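Gripper recordings: progress at Plestau
02/02/2019
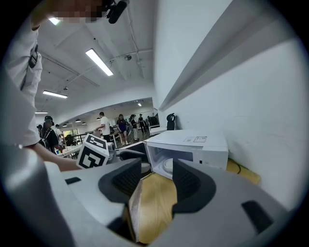

The Drodden set now holds 2306 recordings made with the hand-held gripper, of which 1749 have passed checking and gone into training. A further 618 are planned for the kitchen tasks, mostly opening and closing appliance doors and placing flat items.

Each recording starts with the marker cube in view. The cube gives a fixed reference for the position of the gripper, and takes without it at the start cannot be lined up with the rest. Please check this before moving off – it remains the commonest cause of rejection.

Čestmír Slanina has revised the notes for operators. The main changes concern speed. Approach the object at an even pace, close the jaws fully and hold still for five seconds before the next movement. Fast wrist turns blur the picture and the tracking drifts. Failed grasps should be kept and labelled as such.

Other people may carry on with their work in the room during recording. Faces are blurred before the files are copied to Peteo, where the labelling is done.

The Wibisono arm will be tested on door opening first. Results from the November set are held in the same folder, under the old task names.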